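Search products Search

Prosov Bin Picking Course Kit

For college classes, robotics clubs and student project teams that already have an arm

The Prosov kit is a set of parts and lesson material for teaching bin picking on a full-size or mid-size robot arm. It covers one term of lab work and one open project. Students set up a bin, fit a gripper, plan grasps on mixed objects and keep score of the results. The kit doesn't include an arm, a controller or a safety enclosure. Most buyers use the arm their department has had for years.

The kit is sold in two versions. The Class version has material for up to 20 students working in rotation on one cell. The Club version has the same hardware and a shorter guide, with the competition rules printed at the back.

What is in the kit

Steel bin with painted sides and bare floor
Rear panel for the bin, with fixing holes
Two bar clamps for holding the panel and bin to a bench
Flange adapter plate, blank, to be drilled for your arm
Object set A (household and toy items, rigid)
Object set B (brushes, balls, soft and odd shapes)
Instructor guide and student workbook
Score sheets, one pad
Software license for Vullitz, one cell, no time limit

The gripper is ordered separately. Two-finger and three-finger grippers can be used, and the adapter plate takes both. If your gripper has interchangeable fingertips, order a spare set at the same time. Fingertips wear quickly when a class is using them, mostly from contact with the floor of the bin.

Bin and bench

The inside length of the bin is 600 mm. It should stand on a flat wooden or metal bench at a height the arm can reach without going near its joint limits. Wood is easier for a student cell. You can screw a low border to it, and tape for position marks comes off clean. Clamp the rear panel before the arm is powered. Check the clamps at the start of every session.

The floor of the bin is supplied unpainted. It will scuff and stain. Do not repaint it in the middle of a term, as the change in background will upset any vision work the students have already done.

Hoses and cables should be tied to the arm with enough slack for the last joint to turn both ways. Leave a loop at the wrist. Run the arm slowly through its full working area by hand control and watch the loop while it moves. If it touches the bin wall, retie it before going on.

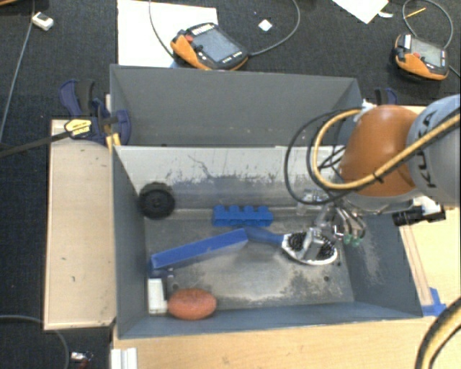 Tu Robotics Club, Manipulation Group

The club cell uses a KUKA arm with a metal gripper over a gray bin. The bin holds a mixed set: a black wheel, a blue block with knobs, a long blue box, a brush, a small white box and a reddish-orange football-shaped ball. The gripper is over the head of the brush. The group runs the kit as a student project, and its members wrote the brush exercise that is now Unit 5 in the workbook.

The brush is a hard object for beginners. The handle is narrow and easy to find in a depth image, so most first programs go for it. The brush then swings down at the heavy end and drops. A grasp across the head holds better, but bristles give poor depth data and the planner often rejects the spot. Unit 5 asks students to try both and record the drops.

Lesson units

Unit 1. Cell safety, enabling switch, stop buttons, hand control
Unit 2. Tool center point and bin coordinates
Unit 3. One object, fixed position
Unit 4. One object, random position
Unit 5. Handle or head: grasping the brush
Unit 6. Objects against a wall or in a corner
Unit 7. Six objects, any order
Unit 8. Open project

Units 1 to 4 need one lab session each. Unit 6 takes longer than it looks. An object in a corner leaves no room for a finger on two sides, and students have to choose between pushing it out first and coming in at an angle. Allow two sessions, or three if the group is writing its own motion code.

Competition use

The Club version follows the rules of the Pusano student picking contest, held in July. Teams get one bin and one arm. An object counts when it has been lifted clear of the bin and set down in the tray. A dropped object may be tried again within the time. Touching the bin by hand ends the run.

The contest object list changes each year. Owners of the Club version can order the new objects as a refill bag without buying the full set again.

Software

Vullitz runs on an ordinary lab computer and talks to the robot controller over a network cable. It records each attempt with the planned grasp, the gripper opening and the result. The log holds 2000 attempts before it starts a new file. Logs can be saved as plain text and opened in any spreadsheet. Students can replace the built-in planner with their own in Python or C++.

A depth camera is needed from Unit 4 on. The supported models are listed in the instructor guide.

Specifications

Bin inside length: 600 mm
Kit weight, packed: 38 kg
Bin material: steel, sides painted gray
Software: Vullitz, single cell
Guide language: English

Ordering

Schools and colleges can order by purchase order. Clubs without a school account pay in advance. State the make and model of your arm when you order so that the right drilling template for the adapter plate goes in the box. Replacement objects, clamps and score pads are listed under Spare Parts. The bin can be ordered alone, with or without the rear panel.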